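HOME ECONOMICS AND THE HOUSEHOLD, Unit 10
Food storage at home: what the advice rests on
Notes by Amerley Adjei

Reading for this unit: the Gisley chapter, all of it, and the first half of the Amberg pamphlet. Skip the Amberg charts. I will say why further down.

1. Where storage advice comes from

Most of what people believe about keeping leftovers came from one of two places: a parent, or the side of a box. Neither shows its work. When you read that cooked rice keeps for so many days, ask who measured it, in what kind of fridge, and what they meant by "keeps." Safe to eat and pleasant to eat are different questions, and a lot of printed advice slides from one to the other in the same sentence.

Gisley is better than most on this. She gives her fridge temperatures and admits when she is passing on custom. Amberg does neither. The charts look exact, but there is no source under any of them, and two of them disagree with each other on soup.

2. The airtight claim

"Airtight" is a selling word before it is anything else. A snug lid slows drying and keeps the smell of onions out of the butter. Those are real benefits and I don't want to sneer at them. But a lid does not kill what is already in the food, and some of the bacteria we worry about grow perfectly well without much air. Cold does most of the work. If the fridge runs warm, the best tub in the store will not save the chicken.

Seals also wear. They pick up grease, they stretch, they get put back in the groove crooked. A simple home check is to fill the tub with water, close it, and turn it over above the sink. This only tells you about water, and only about that day - a tub can hold water and still let air through.

3. Clear or opaque

The usual argument for clear tubs is that you eat what you can see. It sounds right. The evidence we have in this course is the Akolgo household diary, which covered 21 homes, and I would not hang much on it. People who agree to write down their garbage every night are already paying attention to their garbage. The homes also chose their own tubs, so we can't tell whether clear tubs made people careful or careful people bought clear tubs.

The Stakia follow-up tried to fix this by handing out the tubs, and 11 of the homes dropped out before the end of March. The write-up calls the result "encouraging." Read the section on dropouts and decide for yourself.

4. Labels

Masking tape and a pen. I have yet to see a study showing that anything fancier does better. Write the date the food was cooked, since a "use by" date you made up yourself is a guess that looks official by Thursday.

Large pots should be split into shallow portions so they cool faster. On this point the sources agree and the physics is plain, so you may take it as settled.

For discussion

Pick one storage rule you follow at home and trace it back as far as you can. Bring the oldest source you find, even if it is a relative.

Rewrite one row of an Amberg chart so that a reader could check it.

Written answers are due Sat 8 July. One page is plenty. Please don't pad it with package claims - I have read the packages.
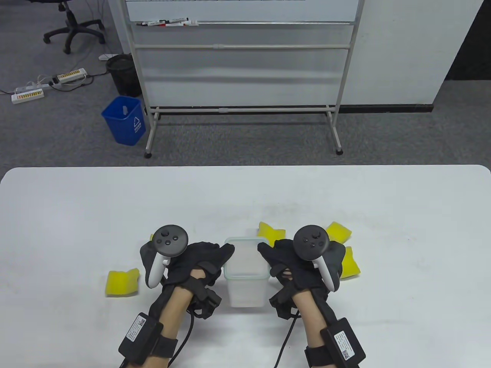
Clear square tub with a pale green sealing rim (see section 2).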